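Vutley library to stay open in the evenings from next month

Jul 4, 2024

The public library in Vutley will keep its doors open until 9 in the evening, the town council has decided. The new hours begin next month and will be tried for one year. After that the council will look at the visitor numbers and decide again.

Until now the library closed at five, and for many people in the town this was too early. Those who work at the MacBrayne bakery or take the late bus home from Brestik could use it only on the weekend, when the reading room is often full. In May a group of residents brought a letter to the council with 300 signatures and asked for longer hours. The council first answered that there was no money for it, but the question came back at the June meeting and this time it passed.

Océane Melnyk, head of the library, said she was glad about the decision, although it gives her a lot of work before the end of the summer.

"We have to make a new plan for the staff, and we have to train people for the evening desk," she said. "But I have worked here for many years, and every day at five I must ask students to put their books away. I will not miss that."

Two new part-time workers will be hired. The evening desk will lend and take back books, and visitors can also print and copy there. The children's section will close at six as before, and the story hour stays in the morning. Questions about local history and old maps will still be answered only in the daytime, because the archive room needs a trained person.

The bus company has not yet said if it will change its timetable. At the moment the last bus from the library stop toward Kuvutgate leaves 20 minutes before the new closing time. Gaétan Cormier, who lives in Kuvutgate and was one of the people behind the letter, hopes that this can be solved.

"It is a small thing, but for us it is important," he said. "My daughter is preparing for her exams and we have no quiet room at home. If she can stay until closing but cannot get the bus, then I will drive and pick her up. Other families do not have a car."

The council has promised to write to the company before the new hours start. A spokesperson for the town said that the answer may take some weeks, and that people should check the posters at the bus stop.

Not everyone at the meeting was in favor. Some residents of the street behind the library were worried about noise and about parking in the evening. They asked that the back gate be locked at six, and the council agreed to this. Visitors will use only the main door after that time. The bicycle stands at the side of the building stay open, and a new lamp will be put there.
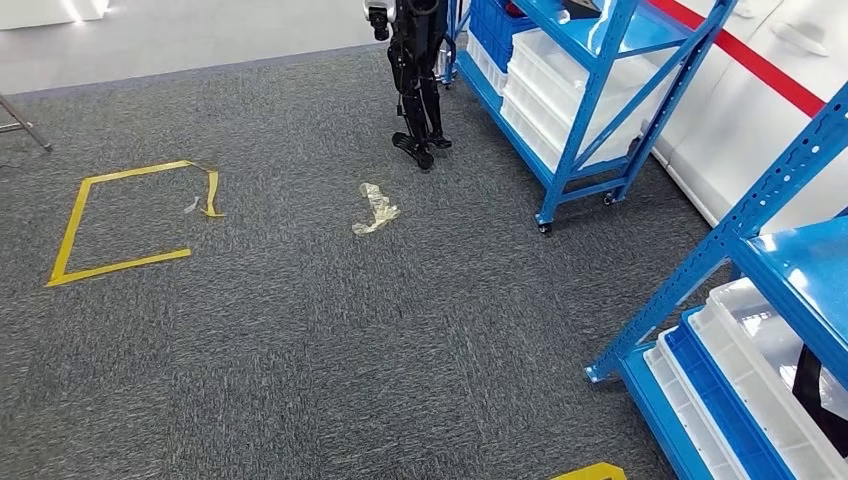

There was also a long talk about the heating. The building is old and the reading room is hard to keep warm in winter. The town will pay for new seals on the windows on the north side, and the work should be finished before the cold weather comes. During the work a part of the reading room will be closed, but the 70 seats will be back in use by the time the school year is well under way.

The library also wants to use the evenings for other things. A conversation group for people who are learning English has asked for a table one evening a week, and the chess club, which lost its room in Brestik last winter, would like to come too. Ms. Melnyk said both are welcome, but the groups must sign up at the desk first. Book lending has priority, and the upper floor will be kept as a quiet floor at all times.

Library cards remain free for everybody who lives in the town. People from Kuvutgate and Brestik can also get a card if they bring a paper that shows their address. Those who already have a card do not need to do anything – it is valid for the evening hours as well.

People who are interested in the part-time positions can pick up a form at the main desk or at the town hall. The forms must be handed in by the end of this month.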